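Subject: Re: [tiltside-travel] Ferry or train for the April trip?
From: Hala Daher
To: tiltside-travel list

Santeri Laitinen wrote:
> Has anyone done the overnight boat to Renosness lately? We're
> looking at April, two adults and my mother, who doesn't do
> stairs well. Wondering if a cabin is worth it or if we should
> just take the train to Rerkon and stay a night there. Also is
> there anything to eat on board after 9 pm?
>
> Santeri

Santeri — quick answer, I'm packing. Take the boat, get the cabin.

We did it last spring with Bilal and his dad. Ask for deck 5, same level as the restaurant, so no stairs once you're on. The elevator from the car deck is slow and there's always a line for it. Let everyone else go first. The outside cabins were 36 more than the inside ones when we booked and I would pay it again, we came in past the islands at breakfast time and his dad watched teh whole thing from bed.

Food: restaurant stops serving at 9, the cafe goes until midnight but its mostly soup and rolls. Bring something. Fruit, cheese, a decent knife.

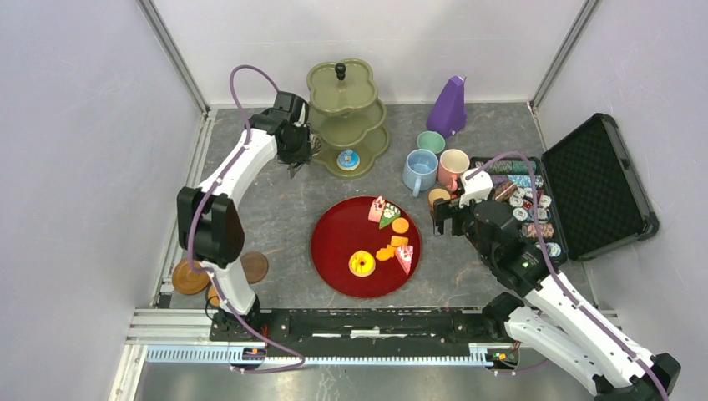
Green three-tier stand and the poker chips, robot arms either side

Cards are a good idea too, the lounge gets loud after ten and you'll want something to do in the cabin.

The train. Fine if you like trains. Change at Sproģis with 16 minutes and the platform is across a footbridge, so with your mother I wouldn't. Qusai missed that connection two years running. Rerkon itself is nice enough for an afternoon but the hotels near the station are noisy and the good one was full when I looked.

One more thing — if you go by boat don't book the shuttle from the harbor ahead of time. City bus 61 stops right outside the terminal and goes to the old town, low floor, easy to get on. Last one is early evening though, so only good for the way out.

Aqeel has the newer timetable I think? Mine is from last year. Aqeel can you post it

Back on email after the weekend.

Hala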